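Home | Articles | Issues | About the journal | Submit | Contact

We use cookies to remember your reading preferences. Accept | Manage settings

4. Opening the socket: what repairers do before the processor goes in

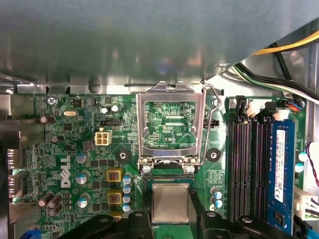 Figure 4. An open LGA socket on a Dell desktop board, with the load plate raised and the retention lever to its right. The processor is just below the socket.

Sumeya Beyene, reading an early draft of this section, objected that we had made the job sound far more delicate than it is, and that most people who have done it a few times simply lift the old processor out, lower the new one in and get on with their afternoon. We think she is partly right, and we have tried to keep her remark in mind throughout what follows. A processor swap on an ordinary office desktop is a short job. All the same, it was the step our participants most often asked to have shown to them a second time, and we would like to spend a little while on why that might be.

The first thing to say is that the socket asks for a change of pace. Everything before it in the Hokwood workshop sessions — taking off the side panel, freeing the cooler, wiping away old paste — rewards a firm hand, and people settle quite happily into a rhythm of loosening and lifting. The socket is different. In this type the fine contacts belong to the board, and the underside of the processor has only flat pads, so a careless fingertip or a dropped screw can spoil the more awkward half of the pair to replace. Several participants who had worked on older machines, where the pins were on the processor itself, told us they had been guarding the wrong part for years!

The second point concerns room to work. A board on a bench can be turned to suit the hand, but a board still inside its case can't, and in the machine in Figure 4 the large grey metal shroud of the drive bay covers a good deal of the space beyond the socket. Fathima Chowdhury, who kept our session notes, wrote that people leaned, tilted their heads and moved the lamp a great deal before they touched anything at all. We had not planned to record this looking-about, but it came up so often in her notes that we gave it a heading of its own, and we now count it as a proper part of the task.

Then there is the matter of where to hold the processor. We taught a grip on two opposite edges, keeping clear of the pads, and we asked that it be lowered straight down without sliding. This was easily understood and less easily done. Prasanna Kodikara suggested that learners first rehearse the movement with a dead processor over a folded cloth, and from September onwards we made this a regular warm-up. It cost us very little time, and the mood at the benches was noticeably calmer afterwards.

Landmarks helped as well. Office boards are busy things, and a beginner told to "find the lever" will sometimes look everywhere except beside the socket. We encouraged people to get their bearings from whatever was largest and plainest — the maker's name printed on the board, the black standoffs where the cooler is mounted, the two screws at the hinge of the load plate — and to work inwards from there. Imtiaz Majumder preferred to have his group say the names of the parts aloud, and although some were shy about it at first, the habit spread to the neighbouring tables without any prompting from us.

We did not settle the question of how hard one should press on the lever when closing the plate. The Flenum handbook, on which our own course sheet was based, says only that some resistance is normal, and learners found this of little comfort. We return to the wording of that instruction in Section 5, together with the changes to the sheet that were tried in the later sessions.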